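Shape sorter holes: how much clearance do you leave for printed pegs?

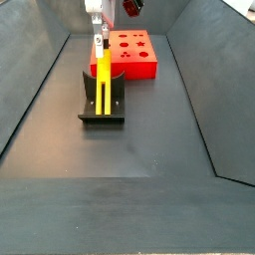 Forum > Wood, Plastic and Print > Tolerances and Fits

kasun_h
Posted 30 May 2021
Joined: December, posts: 60

I'm making a sorter block along the general lines of the red-orange one up top, with a star, a trefoil, a round and an oval among the holes. Mine will be printed in PLA with a 0.4 nozzle and 0.2 layers. The pegs are separate parts from the same spool.

The round peg and hole are fine at 0.3 mm clearance per side. The star at the same offset binds about halfway down. The trefoil drops in but rattles. I would like one clearance number for the whole set so I can leave it as a single parameter in the model. Is that realistic, or do I need one per shape?

Kasun Howlader

----

steyn_bench
Posts: 2261

One per shape. A uniform offset gives you a uniform gap on paper, but the printer does not make uniform errors. Inside corners in the hole get rounded by the bead width. Outside corners on the peg bulge a little where the head slows down and turns. On a star those two errors meet at every point. On a circle there are no corners, so you never see it.

Print a test coupon 5 mm thick with the star hole only, and three pegs at 0.3, 0.4 and 0.5. It takes less time than another full block.

----

Jomar Macaraeg
Posts: 131

I disagree with the above. Keep the single clearance and fix the corners. Put a 1 mm radius on the points of the star peg and leave the hole alone. The bind goes away and the flats still guide the peg. If you open the whole star to 0.5 to make the tips clear, the peg can twist far enough to jam on the flats, which is harder to free than a tight tip.

A child is also going to be holding that peg. You want the points rounded off in any case.

----

steyn_bench

Rounding the peg helps, agreed. It doesn't make the number the same for every shape. He says the trefoil rattles at 0.3 and the star binds at 0.3. Radiusing the star does nothing for the trefoil.

----

kasun_h

For the trefoil, I measured the peg across two lobes and it is 0.2 under the model. The hole measures as drawn. Same file settings as the star. Cooling is at full after the first layer.

----

D_Marquez
Posts: 2

Check how you drew it. If the trefoil is three circles unioned together and you shrank the radius of each circle, you did not get the same result as offsetting the outline. The lobes come in by the right amount but the notches between them move differently, and the width across depends on whether you also moved the centers. I made this mistake on a cloverleaf knob last winter. Draw the hole, offset the finished outline inward, and extrude that.

----

kasun_h

That is how I did it. I scaled the peg to 97 percent, all shapes. So the clearance was never 0.3 anywhere except the round one, where the arithmetic happened to work out.

----

Jomar Macaraeg

Then most of this thread so far is about a problem you don't have. Scaling a star pulls the inner corners in by less than the tips, so the binding was probably at the inner corners. Redo it with a real offset before changing anything else.

----

milagros_n
Posts: 60

Two points from the wood side, where I cut these with a router.

Lead-in matters more than clearance for small hands. A 45 degree chamfer, 1.5 mm, on the top edge of every hole lets you run a tighter fit and it still feels easy. On a printed block the chamfer faces up and needs no support.

Second, draw all the pegs side by side and check each against every hole, at an angle as well as straight. An oval whose short axis is too close to the diameter of the round hole will go down the round hole if you tip it. I have scrapped a blank over exactly that.

Milagros Navarro

----

steyn_bench

Seconding the chamfer. Also print the block with the first layer face down only if you have elephant foot compensation turned on. If you don't, the bottom 0.3 mm of each hole is undersize and the peg stops just short of coming through.

----

kasun_h

Reprinted the pegs with a true outline offset of 0.3, 1 mm radius on the star tips, chamfer on the block. The star goes through under its own weight. The trefoil still has some play but I can live with it. Oval and round don't interchange when tipped up to 30 degrees, which is as far as I tried.

I'll keep the single parameter.

----

steyn_bench

You have a single parameter plus a special case for the star.

----

Jomar Macaraeg

A fillet is geometry. It isn't a clearance.

----

Florante Marquez
Posts: 131

What size are the pegs? For under-threes they need to pass the small parts cylinder test — the part must not fit fully inside at any angle, uncompressed. The trefoil would be the one I'd check first if your lobes are small.

----

kasun_h

Pegs are 45 mm long and the trefoil is 34 across. I don't have a cylinder. Is there a model for one that people trust, or should I draw it?

----

milagros_n

Buy the molded one. Your printer is the thing you are trying to check.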